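Home | Forums | Worktops & Tables | Finishes | Search | Log in

Filed under: Finishes and cleaning > Light woods

Modelling dough on a pale table top – does it mark?

urn_bench
I look after the craft room in Urnside. The table has a very pale top with a smooth finish, bought second-hand from a Loritz clearance with no paperwork. Homemade dough (flour, salt, oil, cream of tartar) is used on it directly, sometimes left for 30 minutes at a time. I want to know whether the oil gets into the grain, and whether mats are worth buying.

plane_and_scrape
Depends entirely on the finish. Intact lacquer won't take up oil in 30 minutes. Bare or waxed wood will. Is it veneer or a printed surface?

urn_bench
I can't tell. The grain has long nested loops in places and runs in fine streaks elsewhere. Two photos, first the grain, then the yellow dough on the top. 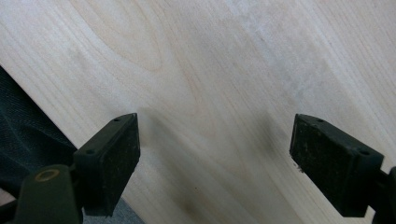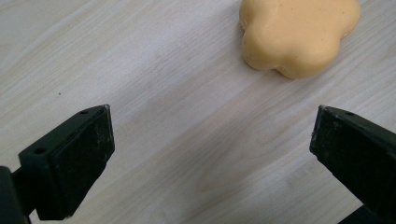 Merkum_Joiner
Loops of that sort don't settle it. Printed surfaces copy them well enough. Look along an edge: if the pattern carries on into end grain it's solid, and if there is a banding strip it could be either of the others. I did the tables at the Merkumstead library and had to take a strip off to be sure.

plane_and_scrape
Skip the edge and test the finish. One drop of water somewhere out of sight, leave it 2 hours under a cup. If the patch darkens, the finish is open.

Merkum_Joiner
Disagree. Water tells you about water. Oil behaves differently on a worn lacquer, and salt is the bigger problem anyway – it dries in the low spots and scratches when wiped. Lift the crumbs with a plastic scraper first, then a damp cloth, then a dry one.

jang_fan_975
We use the Jang silicone mats. They creep on a smooth top and the dough picks up fluff from them. Went back to the bare table in August and no marks so far, but ours is definitely laminate.

urn_bench
Edge has a strip. Will do the water test on the underside of the overhang, if it's finished there, and the scraper from now on. Mats on hold.

plane_and_scrape
Undersides are often left unsealed. Use a back corner of the top.

Contact us | Forum rules | © Worktops & Tables | Back to top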